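3.2 Keeping and wearing: what people told us about their small things

We had planned to begin our talks with the larger question of inheritance, and for the first few households we did just that, asking people to tell us which of their belongings had come down to them from someone else. It was Wenche Myklebust, who carried out most of the visits in Motness, who noticed that the question made people sit up straight and talk as if to a lawyer. When she asked instead what they had put on that morning, and what they had thought about putting on and then left where it was, the talk loosened up a good deal, and people came around to their grandmothers soon enough on their own. We changed the opening question after that, and the 164 interviews used in this section all begin with it. The earlier ones have been kept for Section 5, where the wording matters less.
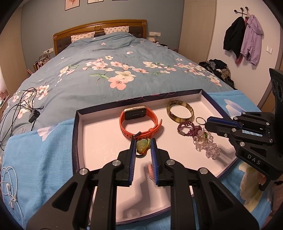

The way people sort their jewelry does not follow price very closely, and we would like to spend a little time on this, as it runs against what we had expected from the Clestitz survey. In that survey, people were asked to rank their things by what they would cost to replace, and the ranking was then taken as a fair guide to how carefully each thing was stored. Our own households were a good deal more mixed. A tray such as the one in Figure 4 can hold a fitness band, a striped bangle and a carved green pendant on a beaded cord, all within a hand's width of each other, and we met this kind of mixing again and again in both towns. People spoke of such trays as the place for things "in use," by which they might mean every day, or twice a year, or only that they liked to come across the thing while looking for something else. One woman in Pratilness told us, with a good deal of laughter, that she had not worn a certain brooch since her daughter's graduation, but that moving it to a drawer would feel like "sending it away to boarding school."

We heard 339 separate accounts of a piece being moved from one storage place to another, and the reasons given were seldom about safety. Illness, a new grandchild, a quarrel with a sister, a change of job: these came up far more often than burglary or loss. Granström has suggested that small belongings travel through a home in a steady direction, from the hall to the bedroom and then to the closet, growing quieter as they go. We are fond of this idea and had hoped to find it. Our accounts support the first half of it fairly well, but a good many pieces came back out again, some of them after decades, and were worn to the store or to choir practice as though they had never been away.

The bedroom deserves a word of its own. Nearly everyone we spoke with named it as the room where decisions about wearing get made, even those who kept their jewelry somewhere else entirely and had to carry it in. Several people told us that they laid things out on the bed to see them together before choosing, and they were quite particular about the cover. A plain one was thought best for judging a necklace, while a flowered one was friendlier but apt to swallow up anything small.

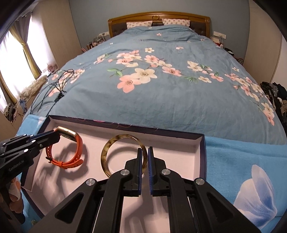

Figure 5. Bed with a flowered duvet cover and a carved, upholstered headboard.

This laying out was often done in company. Mothers and daughters did it together before weddings, and two sisters in Motness still did it over the telephone, each with her own pieces spread in front of her. It was in these stories that borrowing came up most freely. People who had told us early in the visit that they never lent anything would mention, a half hour later, the earrings that had been at a cousin's since March. We do not think they were being forgetful. Lending within the family did not seem to them to be lending, and we have coded it separately for that reason, under "shared keeping." The next section takes up these shared pieces and the question of who is expected to ask for them back.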